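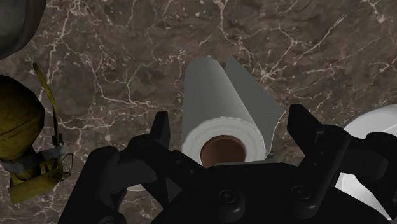

A simulated gripper with its fingers spread on either side of a paper towel roll, on one of the marble surfaces used in the Allby training scenes.

Home | Features | Robots | Labs | Archive | Subscribe

Practice Makes Grasping

Ask Hằng Đào which household object has cost her the most sleep and she answers before you've finished the question: paper towels. The roll is easy enough. It's a fat cylinder, it stands up by itself, and almost any two-fingered hand can close on it. The trouble is the loose sheet hanging off the side, which changes the outline every time and, to a robot looking through a single camera, can pass for part of the thing it's supposed to grab.

Đào leads the grasping work at Rendidgate, a small lab with a big rendering bill, and her team's latest result is one of the most cheerful pieces of robotics I've read about this year. They trained a picking program entirely inside a simulator called Allby, never showing it one real picture, and then turned it loose on a real arm and a real kitchen counter. Out of 1000 real tries it got a solid hold 815 times!

Training in simulation is an old idea. Aurelio Ibarra, who built much of Allby, keeps a printout from 2011 taped over his desk, a gray block on a gray plane with a stick-figure hand above it. Programs raised on scenes like that tended to fall apart the moment they met a shadow. The usual cure has been to scramble everything, with random colors and random lights, until the real world looks like one more scramble.

Ibarra's group kept the scrambling but got pickier about it. Allby swaps the surface under the objects (marble with busy white veins is a favorite, and a cruel one, as a vein can look an awful lot like an edge), then crowds the target with other things that sit partly out of view. A paper towel roll might share its patch of stone with something olive-yellow on one side and something glossy and white on the other. The gripper itself blocks part of the view, too, just as it would on a real arm.

The new piece is what the team calls the second look. The program picks a spot to grab, and then the simulator redraws the same moment with one thing changed: a different stone, say, or the loose sheet swung to a new angle. If the chosen spot jumps, the program gets marked down, even when the first choice would have worked. Over nearly 400 object models, it slowly learns to care about the parts that stay put. On a paper towel roll, that means the core and the packed layers around it.

"You can watch it stop caring about the flap," says Đào. "Early on it goes for the sheet constantly. Then one morning you come in and it's going for the roll, on every surface we have."

The misses are interesting as well. Thiện Bạch, a student on the project, sorted through them last November and found that a good share involved shiny, curved dishes, where reflections in Allby still don't match the ones on the lab's counter. He's now rewriting how the simulator handles gloss. Soft things are next on the list, and Ibarra is already grumbling about dish cloths.

The team plans to release the scenes along with the training code, and Bạch says the marble is going in with them.

Last updated: 05/10/2026

Related stories
Fedport's Warehouse Arms Learn to Wait Their Turn
Kiều Võ on Teaching Robots to Fold
Inside the Ngô Workshop, Where Fingers Are Made
How Much Can a Robot Feel?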